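Section 4: Setting up door tasks

Read this section before you book the Vamano unit onto a live shift. It replaces the door pages in the first printing, dated March 10, 2024, which made the job sound easier than it is.

4.1 Before you start

The supplier's brochure says the Vamano will "free up your people." At the Flutby site it has freed up some walking time on the evening round and added a fair bit of paperwork at the start of it. Plan for both. Francine McKinnon, who runs the evening round, asks that no one's hours be changed on the strength of a practice result, and site management has agreed to that in writing.

You will need:

The Tuncer console, logged in as supervisor
The door list for your floor
A second staff member who has read Section 2

4.2 Loading the practice house

1. Open Nirik, the practice program, from the console's main menu.
2. Choose Doors, then Interior, then Narrow passage.
3. Set the number of runs to 100. The default of 3 tells you nothing useful.
4. Set the view to Robot. You can switch to the overhead view later, but set up the first run from the robot's side.
5. Press Start and stay at the console until the first run ends.

Note: Nirik keeps every run until you delete it. When we took over the console there were 3,869 of them on it, most with no name. Name yours. 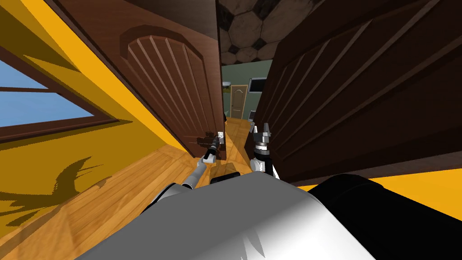 Latches cause most of the trouble at this stage, so spend your time there. The program will report "target reached" when the gripper is near the latch, and a new supervisor tends to read that as "door handled." Check it yourself. With the left gripper at the small grey latch on the carved door, look at where the other arm is as well: the right one is up with its fingers open, between the passage and the dark brown door, and a plan that moves only the left arm still has to account for it. If you can't tell from the robot's view how much room there is, pause the run and change views. Don't guess from the score.

4.3 Reading the results

1. Open the run list and sort by Stopped, not by Score.
2. Watch every stopped run to the end.
3. Write down the cause in your own words. The program's list of causes is short and leans heavily on "other."
4. Have your second staff member watch the same runs and make their own notes before you compare.

Caution: A good score in Nirik is a score in Nirik. Our doors have worn hinges, sticky closers and carts parked in front of them. Do not carry a practice score over to the live door list.

4.4 First live door

1. Pick a door that staff don't need during the test. Post a notice on both sides.
2. Set the speed to Low on the console and lock it there.
3. Keep one person at the stop button and one at the far side of the door. Neither of them may do other work during the test.
4. Run the door 200 times over several shifts before you add a second one.
5. Log any time a person had to step back, wait or hold the door, even if the unit finished the job.

Step 5 is the one people skip. Emilian Ghiță added it after the first trial, when the log showed a clean evening and the two attendants on shift remembered it quite differently. Waiting for the machine is work. If it isn't logged, it won't be counted when the rosters are next reviewed in March.

Caution: Never prop a fire door open to help the unit through. If it can't manage the door, take the door off the list and tell the supervisor on the next shift.

4.5 Handing over

Leave the console logged out, the door list signed and the speed lock on. Questions about rosters go to Francine. Questions about the unit go to the supplier, in writing, with the run name included.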